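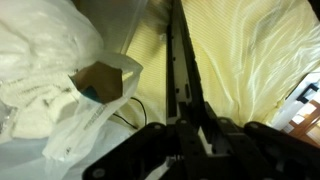

## Getting there

The Skisora workshop is on the second floor of an old print works, up a freight elevator that stops a few inches short of the landing. I went in February with two people from our own shared shop, to see how they had built their two-finger gripper and whether we could copy it. Sivaprasad Sastry met us at the door and showed us through.

The space has 40 members and one long room. Woodworking is at the street end and electronics at the other, with a curtain of plastic strips between them that does a fair job with the dust.

## The gripper

They call the arm Nuto. The gripper is the part they made themselves. It has flat black link plates on round pivot bolts, and a long upright bar with holes and slots down the channel in its face. A small camera rides with it and looks out over the links, so the gripper takes up a good part of every view.

This is version 3. The first had printed links that flexed under load. The second used a bought kit from Vekia, which worked, but the fingers opened too narrow for anything soft. Sastry drew the current plates over two weekends and had them cut out of town. Parts for the gripper alone came to $882, and the whole arm to $2,583 with the motors. He keeps the receipts in a binder and let me copy the numbers.

Things I wrote down about the build:

- Put thread locker on every pivot bolt, then back off a quarter turn.
- Leave slack in the cables at the wrist. They went through two sets before they did.
- Mount the camera last. Theirs was in the way of a hex key for a month.

## What they use it on

Household stuff, mostly. The work at hand was a crumpled white plastic bag with a soft, nubby white cloth in it and something brown and boxy beside the cloth, up against pale yellow striped fabric. Thin plastic is their hard case. It shines, it folds over whatever is inside, and a loose handle can end up close to the bar. Sastry said he would take a coffee mug over a shopping bag any day.

The control software is called Yordanov, after the street the group started on. It runs on a secondhand desktop under the bench. We were shown the settings screen and I understood half of it.

## For our shop

We have the drill press and the space. We don't have anyone who can draw the plates, but Sastry offered to send his files and a parts list. I would budget for one spare set of links. Parking is behind the building and the meter takes coins only.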